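Stutton recycling rules change for composite packaging

Households in Stutton will have to keep composite tubes and laminated cartons out of the mixed paper bin under revised sorting rules. The change covers 3251 addresses on the Penerik collection route and follows a contamination audit completed in December.

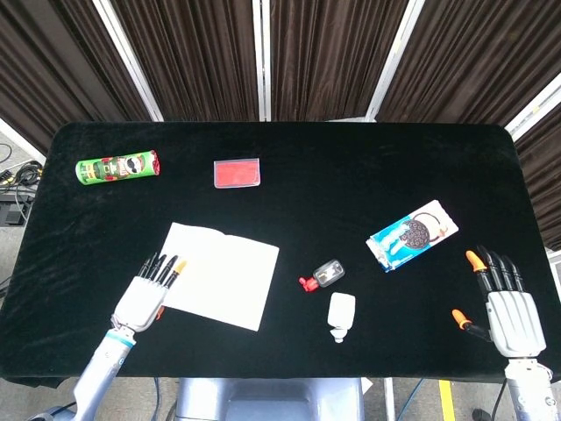

Last updated: Feb 22, 2026

Snack tubes such as Pringles cans now go in the residual bin with the lid removed. Plastic lids are accepted with rigid plastics. Clean office paper stays in mixed paper.

The audit put non-paper material at about 11 percent of load weight. The processing contract with Novura allows three. Loads above that limit are downgraded, said route supervisor Ilir Softić. Collection days are unchanged. Bins with the wrong contents will be tagged twice before pickup is refused.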